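About Boltham

Boltham makes tabletops and cuts table paper. We supply schools, repair benches, craft rooms and small offices, and we also sell single tops to people who want a decent desk at home.

The business started with tabletops only. Customers kept asking what to put on them to keep glue, ink and pencil off the surface, and for a while we sent offcuts of packing paper along with each order. Later we bought a used cutter and began selling flat white sheets under the name Pludura. Paper is now a little more than half of what leaves the building.

What we make

Tabletops come in four sizes and three pale colors. The beige is ordered most. It doesn't glare under ceiling lights and it hides dust better than the white. All tops have rounded corners unless you ask for square ones, and we can leave a straight edge free of trim for clamps.

Pludura sheets are cut to match the four tops. They are packed flat, never rolled, so they lie down without tape. A standard pack is 300 sheets and a school pack is 400. We do not print on them. A lighter sheet called Memo is sold in pads for notes and quick sketches. It tears off clean at the top, but it is too thin to protect a table and we don't recommend it for that.

Where we work

Our shop is on Alemayehu Road, in a building that used to be a bakery supply store. Cutting and packing are at the front and the tabletops are finished at the back. We have some 94 regular accounts, most of them within a day's drive, and we deliver to those ourselves. Everything else goes by freight.

You are welcome to stop in and look at samples. Mornings are best, before the truck is loaded. Bring your measurements, including the height of the legs if you already own them. We don't make legs.

Orders and returns

There is no minimum order on tabletops. Paper is sold by the full pack. Unopened packs can come back within a month, and a top with a shipping dent will be replaced if you tell us before you mount it.

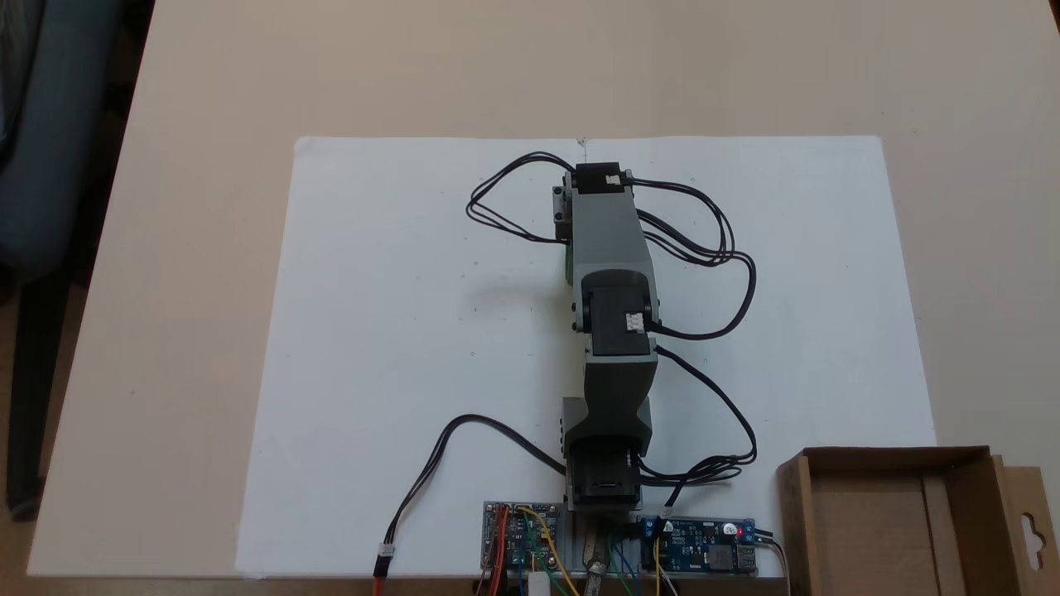
Custom sizes take longer, usually three weeks, and cannot be returned once cut.

Last updated: April

Share (127)

Contact | © Boltham | Back to top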